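The Long Table at Urnholm – A Small Gallery
Posted January 5, 2023

I promised a few people I'd put up some pictures of the new room, and it's taken me forever, so this is a short gallery with a lot of talking in between. Sorry! If you've followed the Pleltesico page for a while you'll remember the old place, with the two folding tables that never lined up and the carpet that ate every small thing you dropped on it. We moved into the Urnholm building in August and I've been fussing over the layout ever since.

The main job in there is simple enough. Picnic and kitchen things get sorted along the long table – cups, mostly, plus bowls and lids – and they go into shallow trays by color or by size, depending on the day. A good session gets through 80 pieces, and then it's coffee.

Let me start with the room, because I love the room. Pale ceiling, plenty of light, and it already had hooks and shelves when we got the keys. The plants came with me from my apartment (they were getting leggy on the windowsill, and they seem much happier now). Everything that doesn't have a home yet goes on the shelving, and one day I'll label those boxes. I bought the labels back in the fall. They're on the shelf too, somewhere, probably in a box. 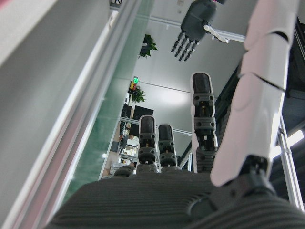

Two of the plants, our little green exit sign, and the famous unlabeled boxes over on the left.

I get asked about watering a lot more than I get asked about cups. I do it once a week and give them a turn while I'm at it. The smaller pots dry out faster and I top those up whenever I remember, so please don't take lessons from me.

On to the table. It's white, which I was nervous about, and yes, it shows every crumb, but you can find things on it! We looked at a gray one from Skutatus and it was a nice table, only a dark lid would have vanished on it in the evenings. The conveyor sits right on top and runs the long way. I'd wanted one for years. The belt is dark green and has its share of scuffs by now, and I've stopped minding them. I wipe it down with a damp cloth and a drop of dish soap, wait 15 minutes, then go over it again with a dry one. Do the side rails while you're there, they collect fluff like you wouldn't believe.

The trays were the real find. I'd been using baking pans before (don't laugh), and they slid around and clanged and the sides were too straight to get your fingers behind anything. The pink ones have walls that flare out a little, so a cup goes in and comes out again without a fight. I bought 4 from Nnaji and should have bought more, and of course the color has gone out of stock since then. I keep one up by the far rail so the belt stays clear.

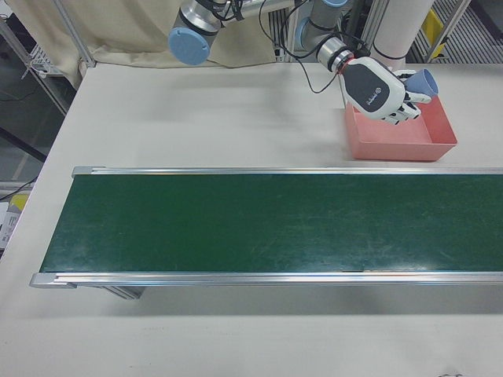 As for the cups, I'm partial to the light blue ones. They're easy to spot against the pink and against the green, and they don't tip over as readily as the tall ones I had at the old place. Cups go in on their side if they're the rounder kind and upright if they stack. I know some of you stack everything. I've tried it, and I always end up with two stuck together and me running the hot tap over them for ten minutes, muttering.

The curtain was an afterthought. It's plain beige, too long, and it bunches up on the tabletop at the bottom. I keep meaning to hem it. It does calm the corner down a lot, though, and it hides a stretch of wall that I painted badly in two different whites. I have enough of the same cloth left to make a second one if I ever get the sewing machine out.

What I'd still change is the lighting over the belt. The ceiling light is lovely for the room in general but I'd like a softer lamp down by the table, something on a clamp, for winter afternoons when it's dark by 4 o'clock. Suggestions very welcome. The last clamp lamp I had drooped a little lower every day until it was resting on the bowls.
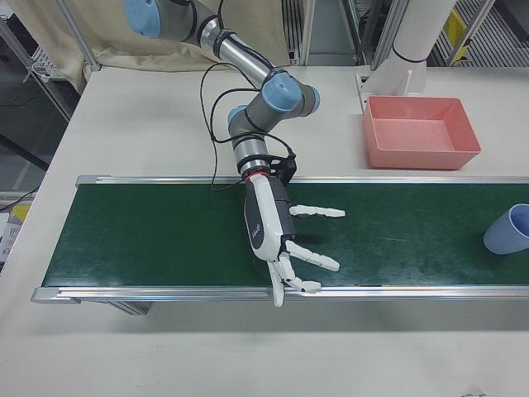 A reader in the comments says the scuffs on a green belt come up better with a plain white eraser than with soap, and that she'd go gently near the edges. She also thinks I should leave the curtain long and just pin it up, and swears by wooden clothespins.

I have an eraser in the desk drawer, so that's getting tried this weekend. The clothespins I'll have to think about. More pictures once the lamp is sorted, and maybe the labels.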